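Gisis Creator Profiles: data card

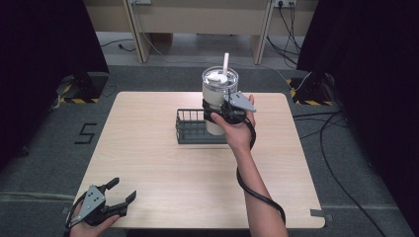
Release 2, p. 22

Summary

Gisis is a table of short biographical records for people known mainly from social video, photo sharing and live streaming. It was built for work on name matching and on spotting stale facts in celebrity profile pages. Each record covers one public figure and holds the claims found on profile pages about that person, with the page each claim came from.

Contents

The release holds 384 profiles drawn from 110 source pages and page groups. Each profile has up to 22 fields. Empty fields are left blank and are never filled with a default value.

profiles.csv - one row per person
claims.csv - one row per claim, keyed to profiles.csv by person_id
sources.csv - one row per source page or page group
CHANGES.txt - edits between releases

All files are UTF-8, comma separated, with a header row. Text fields that contain a comma are quoted.

Main fields

person_id: integer, stable across releases
stage_name: the name used on the main account
birth_name: as stated by the source, not checked against public records
birth_date: year, month and day where given; year alone is allowed
birth_place: free text
platform: the platform the person is best known for
status_claim: single, dating, engaged, married, divorced or unknown
worth_claim: free text, copied as written, including the currency sign
source_id: key to sources.csv

Collection

Pages were gathered in February with the Irnix crawler and split into claims by Gorkero, a rule-based parser. Rows that Gorkero could not parse were typed in by hand. Two readers then checked each profile against its source page. Where they disagreed, the row was kept and review_flag was set to 1.

Known problems

Profile pages copy from each other. The same birth date on several pages is weak evidence that the date is right. The copied_from column in sources.csv marks the cases we could trace, but it is far from complete.

Values in worth_claim are guesses made by the source sites. Do not convert them to numbers and average them.

A status_claim of single often means only that the page had no other information. Use unknown and single as one class unless the source text has been read.

Stage names change. Old names are in the aliases column, separated by semicolons. Names with emoji were stripped in Release 1 and restored in this release.

Removal requests

A person listed in the table may ask to be removed. Removed rows are deleted from all three CSV files, and the person_id is not used again - gaps in the numbering are expected.

License and upkeep

Free for research use with credit to the Babalola project. Resale of the table, whole or in part, is not allowed. Page text belongs to the source sites and is not included.

Last updated 16 May 2019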